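Womano Small Things
26 July 2026

A thread for anybody who has a drawer full of tiny stuff and keeps closing it quickly. I've been sorting mine for most of the summer and I have opinions now, mostly about paper cups.

It started with the sewing box I brought home from the Garness flea market last October. I paid 12 dollars and thought I was buying thread. There were 400 buttons in it, and a lot of them had lost whatever they once matched. I did count them, yes, over two evenings, with tea.

First I bought one of those organizers with the little snap compartments. Lovely to look at! But my fingers don't fit in the corners, and the time I dropped it everything traveled over the dividers and I was back to one big mixed family of buttons.

So, paper cups. Plain white ones, the kind left over from a birthday party. A white inside is the whole trick for me — a small blue thing at the bottom of a white cup is something I can find without my glasses, and the same blue thing in a dark tin may as well be on the moon.

They do tip over if you catch them with a sleeve. Keep the cup at the back of the table and whatever flat thing you're working out of in front of it, and you'll be reaching over something low. I learned this with beads, sadly.

For the flat thing I like a shallow plastic tray or just the lid off a food container, see-through if you have one. Rounded corners are kinder to fingertips than square ones. Mine came from the Planitz deli and still smells a tiny bit of olives if I put my nose in it.

And please put it all on something dark and dull! I used to sort on my shiny white kitchen table, where every pale button simply vanished. A dark matte top under a good light makes even a see-through lid stand out.
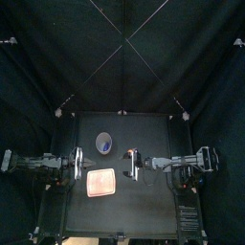 The other thing I'd say is to stop while you're still enjoying it. I do one cup and then I go water the tomatoes. My first weekend I tried to finish the whole box and ended up cross with a pile of perfectly nice shirt buttons.

Still unsorted: 73 hooks and eyes, which cling to each other like burrs. If you have a way of keeping those apart that doesn't involve sewing them to cards, I would dearly love to hear it.

Oh, and several of you asked about labels. Pencil, right on the side of the cup. The Bevan stickers I tried peeled off by morning and I found one on the cat.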